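Ese Balogun
Dec 5, 2020

1/ Thread on what fails in secondhand office desktops, and in what order. Written for people buying ex-lease machines for home or a small office. Nothing in it applies to laptops, which fail in their own ways and mostly at the hinge.

22 comments

2/ Background. Mirstead council cleared out its old office desktops in September and Pawlak took the whole batch, 275 machines. I did the intake testing. Same model, same age, same software image, different desks. You rarely get a batch that uniform, so the differences between machines mean something.

3/ "Age" is the number everyone asks for and it is a poor predictor. Hours powered on is better. A tower at a reception desk that never gets shut down can have several times the hours of one in a meeting room, with the same purchase date on the sticker.

4/ You can read the hours off the drive. Any SMART tool will do it; the attribute is usually called Power-On Hours. Caveat: it belongs to the drive, and drives get swapped. If the hours look too low for the dirt inside, believe the dirt.

5/ Failure number one is the coin cell on the board. Symptoms: clock resets, BIOS settings lost, sometimes a machine that stops at a prompt on every boot until you press a key. People throw computers away over this. It's a CR2032 on most boards and it costs less than a coffee.

6/ Check the cell with a meter before you trust anything else the machine tells you. A nominal three volt cell reading well under that is finished. Replace it, load BIOS defaults, set the clock, then begin testing. Doing it in the other order wastes an afternoon.

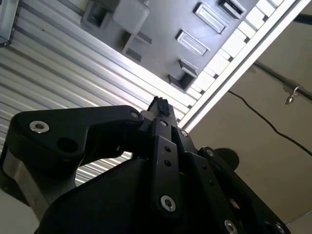
7/ Dust. Not evenly spread and not equally harmful. What matters is the mat that forms between the fan and the heatsink fins, where you can't see it from the side. The fan looks clean, the fins look clean, and the CPU is throttling.

8/ Take the fan off the heatsink. Blowing air through the fan pushes the mat deeper into the fins. Also hold the blades still while you clean. Spinning a fan up with compressed air is hard on the bearing and does nothing for the fins.

9/ Floor machines versus desk machines: floor machines were worse every time, and on carpet worse again. The Wutthorpe annex had carpet. I could pick those out of the pallet by weight of fluff alone, without looking at the asset list.

22 shares

10/ Thermal paste. Opinions vary and most are too strong. If idle and load temperatures are sane, leave it. If the heatsink comes off for any reason, clean both surfaces and repaste, no exceptions. Old paste doesn't re-seat.

11/ One caution on removal. Warm the machine up first by running it for a few minutes, shut down, unplug, then twist the heatsink gently before lifting. On sockets that hold the chip by its pins, a cold straight pull can bring the processor out with it. Bent pins follow.

12/ Power supplies. The label tells you rated output per rail and the total. It doesn't tell you condition. A unit can be marked for 400 W and drop out at a fraction of that once the capacitors have dried. Labels describe the unit on the day it left the factory.

13/ The useful test is a cold start after a night unplugged. Worn supplies often run fine once warm and refuse to start cold, or start on the second press. If a seller has the machine already running when you arrive, ask them to turn it off and pull the cord, then go have lunch.
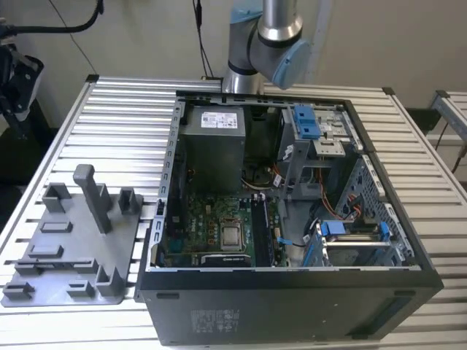
Second useful test is a sustained load with a watchful eye on the 12 V line. Software readings are approximate, but the direction of drift is worth something. If it sags steadily as the load goes on, swap the supply before you put your own files on the disk.

14/ Do not open the supply itself. Swap it as a sealed unit. The primary capacitors can hold a charge after unplugging and there's nothing in there worth the risk at these prices.

15/ Check the form factor before ordering a replacement. Plenty of office towers use a proprietary board connector or an odd bracket even when the box looks like standard ATX. Photograph the plugs, count the pins, then shop.

16/ Memory. Rarely faulty, often badly seated after transport. Reseat the modules, run a full pass of a memory tester overnight, move on. If you get errors, test each stick by itself in the same slot before blaming the stick. Slots fail too.

17/ Hard disks. I no longer bother resurrecting these. Any spinning disk with reallocated or pending sectors goes to shredding. The rest are usable as scratch space. For the system drive, fit a small SATA SSD. No other single change alters how the machine feels by as much.

18/ On data: a quick format erases nothing of consequence. Overwrite the full disk and keep the log. For an SSD use the drive's own secure erase command, as overwriting doesn't reliably reach the spare area. Council contracts want the log with the serial number on it, so write it down before the label peels.

400 shares

19/ Record keeping. I used Elero, which is an asset tracker with a dreadful search function. Its one merit is that it makes you fill in a reason field before a machine can be scrapped. Reading those fields back in bulk was how I noticed how many good boards were leaving over a dead coin cell.

20/ By the end there were over 2000 entries, counting parts logged separately. The reason field is free text, so sorting it took longer than the testing. "Dead," "won't boot," "no go" and "kaput" are four spellings of no information. Write the symptom and the last thing you tried.

21/ Front panel buttons deserve a mention. A sticky power switch looks exactly like a dying supply. Pull the front panel lead and bridge the two power header pins briefly with a screwdriver, checking the board diagram for which two. If it starts that way every time, you have a switch problem.

22/ Things I don't consider faults: scratched panels, missing feet, yellowed bezels, asset tags that won't come off. Isopropyl and patience for the tags. I would take an ugly machine with low hours over a handsome one from a reception desk.

23/ What I'd pay attention to as a buyer, in order: cold start, drive hours, temperatures under load, memory test. If the seller won't allow a cold start, price it as if the supply is dead.

24/ A few asked whether the electricity cost cancels the savings against a new small-form machine. Depends on idle draw and on whether you turn it off at night. Borrow a plug-in meter and measure your own. Manufacturer figures are for a configuration you don't have.

25/ I'll post the reason field breakdown separately once the spellings are merged. Replies about laptops will be read but not answered.

22 comments · 275 likes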